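2 min read

February 2022

Bin picking, planner timeouts and the wall problem

Carrying on from the last entry. The planner still gives up too often on anything lying near a bin wall. I went back through the logged run of 213 attempts and sorted the failures by stage. Perception accounts for very few of them. Most are the motion planner hitting its time limit on the approach, and 35 of those have the target within a finger's width of a wall.

Matúš Jireš thought it was the collision mesh for the bin, and he was right. The mesh we load in Trarkader is a convex hull, so as far as the planner is concerned the bin is a solid lump with a slightly sunken top. Someone had papered over this by switching off collision checks between the fingers and the bin, which is why anything worked at all. The palm and wrist were still being checked against the lump.

Changes made:

- Replaced the hull with five separate panels, walls sloped to match the real ones. Floor panel is thickened downward so the depth noise doesn't put objects inside it.
- Turned finger/bin checking back on, with 2 mm of padding. Tried 6 mm first and it ruled out every grasp along the walls.
- Clamps added as plain boxes at the outer ends of the rear bin. They were missing from the model altogether.
- Approach is now sampled over a cone around the grasp axis. Before, it was one straight line and if that line failed the whole grasp was thrown away.

Cable bundle is not modelled. I've put a fat capsule around the last links and will live with the lost reach for now. If we want to do it properly it needs its own entry, maybe something for June when the Skodevora work is finished.

Perception notes. The worn patches on the back wall of the front bin give ragged edges in the segmentation, and the bright reflection on the floor leaves a hole in the depth. Hole filling is on in the Nodel config but the kernel is too small to close it. I have left that alone so as not to change two things at once. The green bars segment well. Red against the back wall is fine in colour, poor in depth.

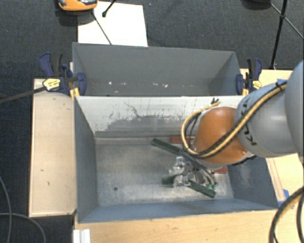

Gripper down in the right half of the front bin, green bars either side, one red block at the back wall.

Planning time on the replayed scenes is well down with the panels in. I haven't rerun the full set on the arm.

To do:

- Rerun the logged targets with the new mesh, same seed.
- Check the clamp boxes against the calibration, they were measured with a tape.
- Ask Limsakul whether their grasp scorer can take wall clearance as an input, or if we have to filter afterwards.
- Commit the panel file. It's only on my machine at the moment.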